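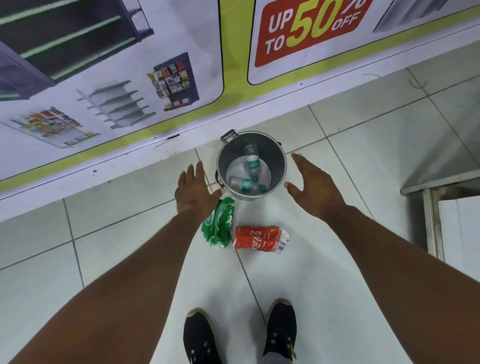 The Lasine kit is sold as a complete package for recording manual work from the wearer's point of view, with a head unit, a pocket recorder and a year's access to the Denen annotation service. We tested it as a source of demonstrations for a two-armed sorting robot, and the questions we put to it were narrow ones: whether both hands stay in view during floor-level work, and whether the labels that come back can be used without correction. Picking up litter is a fair test of the first, as the worker looks steeply down and reaches forward with both arms. In Figure 1 both hands are open on either side of a metal bucket with clear plastic bottles in it, and the crushed red bottle on the tiles in front of it is also in full view, along with the worker's own shoes. The older Dadora head unit, which we used in our earlier trials, often lost the near floor in this posture.

### 4.2 Label quality

We sent 229 clips to the annotation service in June and asked for hand state, object class and the start and end of each grasp. Hand state was the strongest of the three. Open hands were marked as open even when they were held close to an object, which earlier services tended to report as a grasp. Object class was weaker. Crushed containers were the main problem - once a bottle is flattened, the label on it is often the only clear cue - and transparent bottles were sometimes given loose outlines against pale, glossy tiles. Printed matter in the background also caused errors. The shop banner behind the bucket carries product photographs and a large "50% OFF" badge, and in several clips the pictured shelves were returned as real furniture. Figure 2 is typical of the conditions: the left hand holds a clear bottle over the bucket while the right hand stays open beside it.
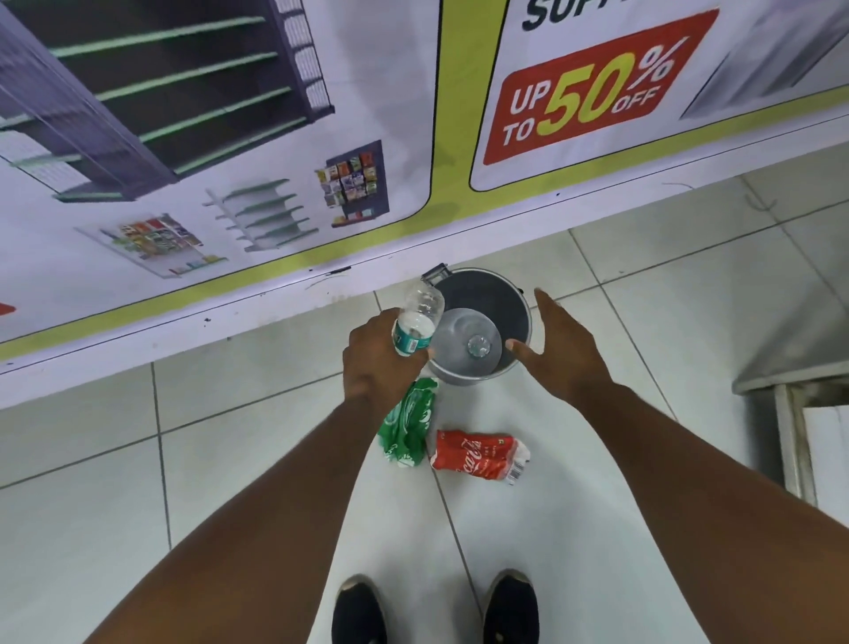
Grasp timing fell between the two. The supplier's guide asks for two passes by separate annotators, and we paid for both. Where the passes disagreed, it was nearly always over the moment of release, when the fingers hide most of the object. We settled these by hand using the Jõgi viewer, which is included in the price but slow with long clips. For training a policy on coarse pick-and-place we would accept the timing labels as delivered. For work on release itself we would not, and the results in Section 5 use our corrected labels throughout.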